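周五晚上，终于可以写点闲话了

2025年12月5日

这周拖拖拉拉总算把那套西部小说的第四本看完了。说是"那套"，其实我自己也数不清到底出了多少本，因为我手里的都是从二手书摊上东一本西一本凑来的，封面风格都对不上，有两本连开本都不一样，插在书架上高高低低的，看着很闹心。

先说为什么会掉进这个坑。今年二月我感冒，躺在家里什么正经书都看不进去，就随手翻开一本压箱底的平装本，作者叫 Maureen Tunstall，书名叫《普拉塔奇渡口》（Plaltach 是书里那个小镇的名字，我一直怀疑是作者自己瞎编的，拼写怪得要命）。本来想着看二十页就睡，结果一口气看到凌晨，嗓子疼都忘了！故事一点都不新鲜，就是一家人赶着大车往西走，路上有人生病，有人吵架，有人半夜偷偷掉头回去。可是她写吵架写得真好啊，夫妻俩为了要不要扔掉一只五斗柜，能吵整整一章，吵到最后我都替那只柜子紧张。

后来就开始找后面几本。第二本是在网上买的，卖家说八成新，寄来一看书脊都裂了，中间还夹着一张别人的洗衣店收据。第三本最难找，我等了好久才碰上一本，200页之后有一小段受潮，粘在一起，我拿尺子一点一点撬开的。撬坏了半页，正好是过河那一段，所以到现在我也不知道那头骡子到底是怎么上岸的。有这本书的朋友请留言告诉我，真的。
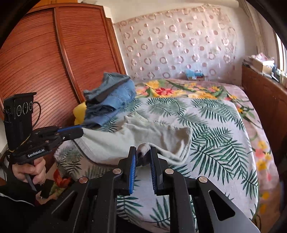
第四本《多布森的冬天》跟前三本的味道很不一样。前面都在赶路，这一本几乎全在一个地方待着，大雪封山，十几口人挤在两间木屋里，能做的事就是补衣服、分粮食、互相看不顺眼。我刚开始有点不耐烦，翻到第181页才突然被抓住。那一页写老 Dobson 给大家念信，信是早就收到的，他每天晚上念一小段，念完了就自己往下编，听的人其实都听出来了，可谁也不拆穿他。我看到这里把书扣在膝盖上，坐了好一会儿。

这种书以前我是有点瞧不上的。上学那会儿总觉得，凡是封面上画着夕阳、马车和一个头发被风吹乱的女人的，都不值得看。而且这类系列小说出得特别快，一年能出好几本，背后往往有个策划人，定好大纲、人物、年代，再找作者来写。我手上这几本的版权页上都印着一个叫 Stuart Bainbridge 的名字，写的是"策划"，比作者的名字还靠前。我猜大车队的路线、哪一年到哪里，多半是他定的，五斗柜那种东西才是 Tunstall 自己的。当然这纯属我瞎猜，没有任何根据哈哈。

不过有一点挺明显的，就是每本书都刚好300页上下打住，该收的时候硬收。第二本的结尾尤其离谱，前一页还在找失踪的小儿子，后一页就一家团圆吃玉米饼了，中间发生了什么，一个字没提。我朋友说这叫留白，我说这叫交稿日到了。

翻译的问题也想唠叨两句。我看的前两本是中译本，后两本没找到译本，只好硬着头皮看原文。中译本里那条河叫"阿罗夫河"，我一直想象成一条又宽又冷的大河，看了原文才发现是 Arov Creek，就是条小溪嘛！怪不得有个小孩卷起裤腿就过去了，我当时还觉得这孩子真勇猛。原文比我想的好读，句子短，对话多，就是马具那些词太折磨人，什么肚带、颈圈、挽绳，我查了又忘，忘了又查，后来干脆一律当成"绳子"往下读，也没耽误什么。

说到版本，出这套书的 Cirkero 书社后来重印过一次，字号大了一圈，纸也白了，可我还是更喜欢旧的那种发黄的纸，摸上去有点毛毛的，带一股旧柜子的味道。我妈说那是霉味，让我看完赶紧洗手。

第五本我已经下单了，卖家在外地，说下周才能发货。目录我偷看过一眼，有一章的标题就叫"五斗柜"，我激动得不行，都走了四本书了，它居然还在！

这个周末打算先把家里的旧书理一理，能送人的送人。上次有位读者留言问我要不要那本《普拉塔奇渡口》的复本，要的要的，我手上那本已经散页了，运费我来出，你看到了回我一声就好。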